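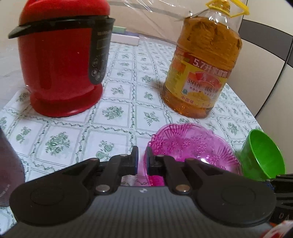

## Community Dining Room Refit, Stondumwood House: Interim Report to the Rivura Fund

November 2, 2023

### 1. Purpose of this report

This report covers the period since the July statement. It sets out the work completed on the shared dining room and kitchen store at Stondumwood House, the equipment now in use, the money spent to date, and the matters on which the Fund's guidance is requested. It should be read together with the original application and the schedule of equipment attached to it.

The grant was awarded so that residents of the Taston district could cook and eat together in a properly equipped room. Before the award, the kitchen relied on items lent by households, and meal sessions were canceled whenever those items were needed elsewhere.

### 2. Progress against the agreed plan

| Item | Status |
|---|---|
| Electrical outlets in dining room | Complete |
| Shelving in kitchen store | Complete |
| Tables and table coverings | Complete |
| Serving and mixing bowls | Complete |
| Small cooking appliances | Partly complete |
| Dry goods containers | Partly complete |
| Replacement sink unit | Delayed |

The electrical work was carried out by Mavromatis under the quotation approved by the Fund. The outlets were moved to the long wall so that an appliance can be run close to the tables without a cord crossing the walkway. The work was inspected and the certificate is held at the office.

Shelving in the kitchen store was fitted in the following week. The lower shelves are set deeper than the upper ones to take large cans, sacks of rice and family-size bottles of oil. One shelf was found to be out of level and was refitted at no charge.

The sink unit has not been delivered. The first unit supplied did not match the opening and was returned. A revised delivery date has been requested in writing, and the existing sink remains in service.

### 3. Use of the room

Since the July statement the room has hosted 35 cooking sessions, with a combined attendance of 782. Attendance was lowest during the electrical work, when sessions were shortened and only cold dishes were served. It recovered once the outlets were available.

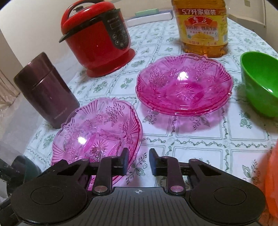

Table setup has been the main change in daily practice. Under the earlier arrangement, ingredients and tools were brought out one at a time from the store, and cooks spent much of each session walking back and forth. Items for a session are now gathered on a covered table before the group arrives. A round table with the green-and-white cloth can hold the red electric pressure cooker, a large bottle of cooking oil, the pink glass bowls and a tall purple food jar together. Session leaders report that this has shortened preparation, and that new participants find it easier to join in when they can see what will be used.

The pink bowls have proved suitable for washed greens, cut fruit and dressed salads. They are not used for hot food. The matching design allows them to be stacked in the store, and a divider has been added to the shelf to keep stacks low. Green plastic ware has been kept in service for rinsing and for carrying peelings to the compost bin.

Pressure cooking has allowed beans, braised dishes and congee to be completed within one session. Written instructions for opening the lid safely are kept in the store, and only session leaders who have completed the safety briefing may operate the appliance. No accidents have been reported in the period.

### 4. Purchasing and supplies

Cooking oil is bought in family-size bottles. The 5.7-liter peanut oil bottle is the standard size for group meals and is easier to carry than expected on account of its looped handle. For precise measuring, however, the bottle is too heavy to pour from directly when full. Oil is therefore decanted into a small jug before each session. A pump dispenser was tried and withdrawn after it dripped onto the table coverings.

Table coverings are wiped down after each session and washed when stained. Two have been set aside for repair where the hem has come undone. Replacement from grant funds is not proposed at this stage.

### 5. Financial position

The budget line for room equipment is $3000. Expenditure against that line leaves a balance of $404, which is reserved for a second small appliance and the remaining dry goods containers. Receipts have been filed in date order and are available for inspection. The electrical work and the sink unit fall under separate lines and will be reported in full once the sink has been fitted.

### 6. Matters for the Fund's attention

1. Approval is requested to carry the unspent balance on room equipment into the next reporting period.
2. Approval is requested to extend the completion date for the sink unit. No additional funding is sought.
3. Guidance is requested on whether serving ladles and a jug for oil may be charged to the equipment line, as neither was named in the original schedule.

### 7. Work planned for the next period

- Fit the replacement sink unit and test the drainage.
- Purchase the remaining dry goods containers and label them in English and Chinese.
- Obtain quotations for the second appliance.
- Repeat the safety briefing for session leaders who missed the first one.
- Complete a stock list for the kitchen store, with a note of the condition of each item.

A final statement of expenditure will be submitted with the next report.

Stondumwood House Management Office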